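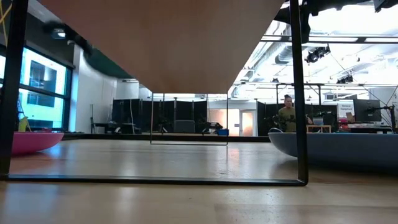

How long after oiling can the table go back into use?

Three days for dry, light use, 21 days before anything hot or wet stays on it. The top will feel dry well before that. Ignore the feel, go by the days.

Section 3: Oiling and looking after the top

Covers solid wood tops sold oiled or bare, with Drosa table oil. Lacquered or painted tops: skip to Section 4, none of this applies. Not sure which one you have? Drop of water somewhere out of sight, underside near a leg is fine. Leaves a darker patch, it's oiled or bare. Sits there in a bead and wipes off clean, could be lacquer or could be a freshly oiled top. Check the label under the table before going any further.

What you need

Drosa table oil, clear or pale
Kudau pads, one coarse, one fine (or ordinary fine sandpaper and a block)
Lint-free cloths, more than you think
Gloves
A metal bucket with a lid, or an old pan you don't want back
Bowl of water
Masking tape, if the legs or rails are painted
Vacuum with the soft brush

Not in the box: cloths, bucket. Everything else comes in the Plerkau care kit.

CAUTION: Oily cloths can catch fire by themselves if left bunched up. Soak in water straight after use, then lid on, then outside. Or spread flat outdoors, one layer, until stiff, and then in the bin. Don't leave them in a pocket, a carrier bag or the back of the van. Read this one twice please.

Before you start

Warm dry room. Window open a bit, but no draught straight across the top or dust lands in it. Out of direct sun. Start in the morning if you can, you want daylight for checking the coats. Underfloor heating off the night before.

Clear everything off the top, incl. the felt feet off lamps and so on. Check for wax drips and old sticky tape. Scrape with a plastic card, never a blade.

3.1 Cleaning

1. Vacuum the top, edges and any joints.

2. Wipe with a cloth wrung out hard in warm water. Tiny bit of plain soap if greasy. Whole surface, not just the dirty bit, or you get a tide mark.

3. Wipe again with clean water.

4. Dry with a cloth, then leave overnight. Has to be dry right through. Damp wood under oil goes cloudy and you'll be sanding it all off again.

Note: no washing-up liquid with lemon or vinegar in it. No spray polish, ever, even once. The silicone stays in the grain and the oil won't take. If it has already been used, see Problems below.

3.2 Sanding

5. Coarse Kudau pad first. Along the grain, long strokes, light pressure. Let the pad do it.

6. Overlap the strokes by half. Don't stop at a stain and scrub, you'll make a dip. Work the whole board and come back.

7. End grain wants a bit more than the face. Otherwise it drinks the oil and comes out much darker than the rest.

8. Vacuum.

9. Barely damp cloth over the lot. Raises the grain. Wait until dry, will feel rough, that's right.

10. Fine pad, same again, only lighter. Stop when it feels smooth with the back of your hand.

11. Vacuum again and then a dry cloth. Dust left now is dust in the finish.

Note: machine sanders are ok for step 5 on big tops. Keep it moving and keep it flat. Not on veneered tops, you'll go through in seconds. Dust mask either way.

3.3 First coat

12. Stir the tin. Don't shake, bubbles. Stir from the bottom, the good stuff settles.

13. Underside first if it's bare. Tops that are oiled on one side only tend to cup. One coat underneath will do.

14. Tape off the legs.

15. Small pool of oil on the cloth, not on the wood. Work it in along the grain, a strip at a time, edge to edge. Thin. Thinner than that.

16. Keep a wet edge. Phone off, finish the whole face in one go. Stopping halfway leaves a line you can see from the door.

17. Leave 40 minutes. Look across the top with the light behind it. Dull patches have soaked it all up, so dab a little more on those.

18. Wipe off every bit that hasn't gone in. Clean dry cloth, turn it often. Then another clean cloth. Should feel nearly dry when done. If your hand slides it's still too wet.

19. Edges and corners last. Runs collect on the lower edge, check it again ten minutes later.

20. Cloths in water. Now, not after tea.

CAUTION: Oil left sitting on the surface goes tacky and stays tacky for weeks. More time in the tin, less on the table.

3.4 Later coats

Bare tops need three coats in all. Tops that came oiled from Plerkau want one, perhaps a second where the wear is worst.

Overnight between coats, longer if the weather's cold or wet. Press a thumb on it, no mark and no pull, carry on. Very light rub with the fine pad, dust off, then repeat from step 15. Each coat takes less oil than the last. Final coat no rubbing afterwards, leave alone.

Colour: the first coat darkens the wood quite a lot, later ones hardly at all. Pale oil keeps it closer to bare. Try it on teh underside first, we can't swap an opened tin.

3.5 The first three weeks

Light use to begin with. Books, papers, empty bowls. Lift things, don't drag. No cloth or plastic cover over the top, it needs air to harden. No wet glasses standing about. Spills, dab up straight away, don't wipe in circles.

Move things round every so often. Wood changes colour with light, and a fruit bowl left in one place will leave a pale circle. Same goes for mats and runners. It evens out in time once whatever it was has been moved, though a sunny window can make that slow.

Plates: check the bottoms. Unglazed foot rings scratch, especially on stoneware. Quick rub of two of them together over the sink usually takes the worst off. Or use mats.
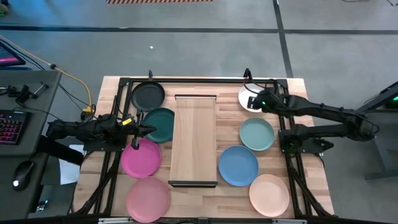 3.6 Day to day

Dry cloth for crumbs. Damp cloth for the rest, then a dry one after. That's all it needs most days.

Hot pans on a trivet, always, even once fully cured. Cork or wood. Metal trivets hold the heat and mark it anyway.

Red wine, beetroot, curry, tea: wipe at once. Left overnight they'll go in. Iron is another one, a wet tin or a steel pan left standing will give you a blue-black ring in oak.

Keep the table away from radiators if there's room. Small cracks at the ends in winter are normal and mostly close up by summer. Don't fill them.

Re-oil when water stops beading. Could be twice a year for a family table, a lot less for a desk. Clean, fine pad, one thin coat, wipe off. An evening's job.

3.7 Problems

Sticky after several days. Too much oil left on. Put a little fresh oil on a cloth, rub over the sticky area to soften it, wipe hard with dry cloths straight away. Leave overnight. Still sticky, fine pad and do it again.

Patchy or streaky. Usually uneven sanding or old polish. Another thin coat may even it up. If not, back to 3.2 for the whole top.

Oil pulls away in little craters. Silicone. Liang wood cleaner, two goes, clean cloth each time, let it dry and try a small area. Bad cases need sanding right back.

White ring. Heat or water in the surface. Rub along the grain with a drop of oil on the fine pad. Give it a day before deciding it hasn't worked.

Black ring. Deeper. Liang cleaner might lift it, sanding nearly always will. Follow the tin and keep it off metal fittings.

Dent. Damp cloth over it, warm iron on the cloth for a few seconds, lift, look, repeat. Doesn't work if the fibres are cut. Re-oil the spot once dry.

Rough patch after a spill. Raised grain only. Fine pad, dab of oil, wipe.

Top has gone slightly curved. Check nothing is drying out one side, a heater or strong sun. Loosen the screws under the top half a turn so the wood can move. Give it a few weeks. Do not clamp it flat.

3.8 Storing leftover oil

Wipe the rim or the lid will glue itself on. Press down all the way round. Store upright, cool, no frost, out of childrens reach. Skin on top of the oil: lift it out whole, and strain what's under it through old tights before use. Thick like honey all the way down, it's finished. Take it to the tip as paint waste, not down the sink.

Lacquered tops: continue to Section 4.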